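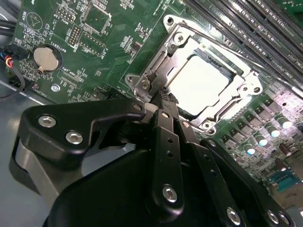
Trotum Practice Tower (used)
Stock number 1185
$68, pick up in Trarberg or shipped

If you've ever wanted to learn how to put a processor in a socket and you didn't want your first try to be on the machine you do your taxes on, I've got the computer for you! The Trotum Practice Tower is a plain used desktop with the board, the processor and the cables in it, and it's sold for learning on. I sell it as a thing to take apart and put back together. If you want something for the kids' homework, please look at our ready-to-use desktops instead, they cost more and they come with a warranty.

I started selling these because people kept coming into the shop asking if I had any "dead ones" they could poke at. I used to say no and send them off with an old keyboard or something. Then one evening I was swapping processors for a customer and it struck me that the whole job is maybe ten minutes of real work and an hour of being scared of the lever. Getting over the lever takes repetition, and you can't really get that from a video. So now I set towers aside as they come through and put the tidier ones on this page.

What you get

The tower itself, which is an open-sided case with light gray metal inside and a silver drive cage across the top end, the kind with the square vent holes. The motherboard is green, screwed down, with a coin-cell battery in its holder. The socket has its metal load plate and its lever, and there's a processor with the usual metal lid on top. The cables stay in. I could pull them all out and make it look neat for you, but working around cables is half of what you're practicing, and a bare board on a table will spoil you.

You don't get a hard drive, an operating system, a monitor, a keyboard or a mouse. Memory isn't part of the price either. I have a bin of odd sticks if you want to practice with the long black slots too (ask me which kind fits before you buy any somewhere else, please, I've had some sad phone calls). A small tube of Drusetti thermal paste goes in the box. It's our own shop label, gray, nothing fancy, and it wipes off easily enough if you get to it before it sets hard. 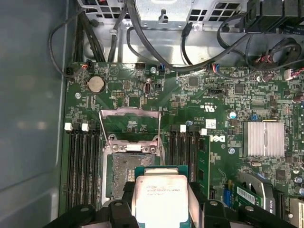 Bjarnason, bench work and product listings
December

Condition

Used, and it looks used. There is gray thermal paste inside the socket, on the contact area, and it's smeared about and uneven. I'm putting that right up near the top of this section so you know what you're buying. Paste belongs on the lid of the processor, on the side facing the cooler, and you'd be surprised how many machines I see where it has wandered. I don't promise that this tower will start up, and the price is set with that in mind. For opening and closing the socket, lining up a processor, getting a feel for the lever and learning your way around a board, it doesn't need to start up at all.

The case metal may have scuffs from its working life. Screws are whatever screws were in it.

How I'd use it

Lay the tower on its side on a table with good light. Unplug everything, and leave it unplugged the whole time you're learning, there's no reason for power to be anywhere near this. Touch the bare metal of the case before you reach in. It's a good habit to build even on a practice machine.

Press the lever down a little, ease it out sideways and let it come up slowly under your finger. Lift the load plate. Take the processor by its edges and lift it straight up, no tilting, no sliding. Then do it all backward. Find the matching marks or notches first, hover, check again, and set it down so gently that you're almost annoyed with yourself. If it doesn't sit flat, pick it up and look. Don't push on it, ever.

The first time you close the lever it's going to feel like too much force. I still remember my own first one, I stopped halfway, opened it back up and went and made coffee! Some resistance is normal. A processor that's sitting crooked feels different, and after a dozen rounds you'll know which one you're feeling, which I think is worth the price of the whole tower.

After that, move on to the small stuff. Unplug a little header connector and plug it back in. Pop the battery out and in. Trace a cable from one end to the other and work out what it's for. I have a one-page checklist that I put in the box, and it has 4 exercises on it, from easy to fiddly, with space to write down your times if you're the competitive type.

Things people ask me

Can I keep it and fix it up? Sure, it's yours. You would have to deal with the socket first, and I'd call that a patient person's hobby. I don't do that cleaning as a paid job on these.

Is it good for a class? Yes, and I like selling them that way. It works nicely with 2 people to a tower, one with their hands in it and the other reading out the steps, then swap. Write to me if you need several, because what I have on the shelf changes all the time and they won't all be the same model.

Will it match my computer at home? Probably not exactly. Sockets differ from one maker and one year to the next, and levers and plates are shaped differently. The careful part carries over, the details don't, so look up your own board before you open it.

Can I return it? Yes, within the month, if it comes back in one piece and with the processor in the socket. I'd rather have it back on my shelf than at the bottom of your closet.

Shipping and pickup

Pickup from the shop in Trarberg is free, just ring first so I can get it down from the rack. For shipping, I pack the tower in foam and a double box, and the carrier's charge gets added at checkout. It's a full steel-and-cables kind of heavy, so pickup saves you real money if you're anywhere close.

When you're finished with it, bring it back and I'll take it for recycling at no charge, cables and all.

Contact: shop desk, Trotum Used Computers, Trarberg. Mornings are best by phone.
© Trotum Used Computers. All rights reserved.
Back to top

We use cookies to remember what's in your cart. By continuing to browse you agree to this. Accept | Settings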